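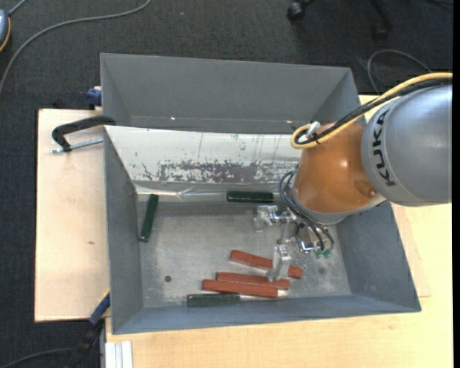
*A Cluvia training cell with a KUKA arm over the picking bin. Photo: Kostiuk Automation, press material, 17 January 2026.*

**Cluvia** is a bin-picking kit for industrial robot arms, sold by Kostiuk Automation of Mulcombe. It combines a fixed overhead sensor, a planning computer and a software license, and is intended for small workshops, test labs and technical schools that already have an arm and a gripper. The kit does not include a robot. The current version is Cluvia 3.

## Overview

Bin picking is the removal of parts from a container in which they lie in no set order. A controller has to find each part, choose one that can be reached, place the gripper fingers around it and bring it out without striking the container walls. Cluvia handles the first three steps and passes a finished path to the robot's own controller, which carries out the motion.

The product is aimed at short runs of simple parts. Kostiuk lists prismatic blocks, plain cylinders, flat brackets and molded caps as supported shapes. Springs, hooks and other parts that tangle are listed as unsupported, and the sales documents advise against clear or mirror-finished parts.

## Contents of the kit

The standard package is shipped in two cases and contains:

- the sensor head, with a mounting bracket and a cable
- the planning computer, with power supply
- a calibration plate
- a set of test blocks in red and green
- a license key for one robot

A longer sensor cable, a second calibration plate and a spare set of test blocks are sold separately. Grippers and bins are left to the buyer. An open-topped metal bin with outward-sloping sides is recommended, as the slope gives the wrist more room near the walls.

## Operation

### Setup

The bin has to be fixed in place before calibration. Clamping it to a bench is accepted for training and trial use; production cells are expected to use a bolted frame. The operator enters the inside dimensions of the bin and the angle of each wall, or lets the sensor measure them with the bin empty. The gripper is entered as a set of boxes that cover its body, fingers and hoses. Hoses and cables that move with the wrist have to be included with their full swing, a point the manual repeats in its troubleshooting section.

Calibration takes 4 poses in the standard routine. The result is stored with the bin and gripper data as a single cell file.

### Pick cycle

Each cycle starts with one capture from the sensor. The software fits the taught part shape to the captured surface and ranks the matches by how much of each part is exposed. It then tests finger positions on the best match. For two-finger grippers, a position is valid only if both fingers have free space beside the part. If no valid position is found, the next match is tried.

Parts that lie flat against a wall are a common cause of failed planning, as one finger has no room. Cluvia offers a push move for these cases, in which a closed gripper slides the part toward the middle of the floor before a new capture. The push move is off by default.

Overlapping parts are picked from the top down. Where two parts of the same color cross at a small angle, the software may join them into a single match and reject it for wrong length. The optional color and edge mode in version 3 reduces this fault but lengthens each capture.

### Part sorting

Parts of the same shape can be sorted by color. The operator assigns a drop point to each color class, with a limit of 2 classes in the basic license. The extended license has no fixed limit.

## Compatibility

Cluvia 3 supports six-axis arms that accept paths over an Ethernet link. Interface files are provided for several makes of controller; others can be driven through a plain text protocol described in an appendix to the manual. Pneumatic and electric grippers are both supported. Pneumatic units are switched by a digital output, and finger width is treated as either fully open or fully closed.

## Versions

The first release was a software package only and required the buyer to supply a sensor. Version 2 added the sensor head and replaced the earlier marker-based calibration with the plate routine. Version 3 brought in color sorting, the push move and automatic measurement of bin walls. Cell files from version 2 can be opened in version 3 but have to be recalibrated.

A maintenance update is scheduled for February. According to the release notes, it will correct an error in the wall check that affects bins with corner panels set at a different angle from the adjoining sides.

## Testing

The Pralonden test lab evaluated Cluvia 3 with slender rectangular blocks in a sloped metal bin. The trial covered 689 pick attempts. The report rated the part finder as reliable on dull surfaces and less so where a block showed a strong reflection. Worn or scratched bin coatings had little effect, though shiny tape left on a panel produced false surface points until that area was masked by hand.

The report also criticized the handling of hose clearance. Entering a hose as a box makes the protected space much larger than the hose itself – in the trial, this ruled out reachable picks near the bin wall. Kostiuk has stated that curved hose shapes are under consideration for a later version.

## Licensing and support

The basic license is tied to one planning computer and one robot and does not expire. It includes updates within the same major version. Schools may run a single license on several arms, provided only one is active at a time. Phone support and on-site setup are charged separately, and sensor heads are repaired only at the Mulcombe site.

## See also

- Machine vision
- Motion planning
- Robot end effector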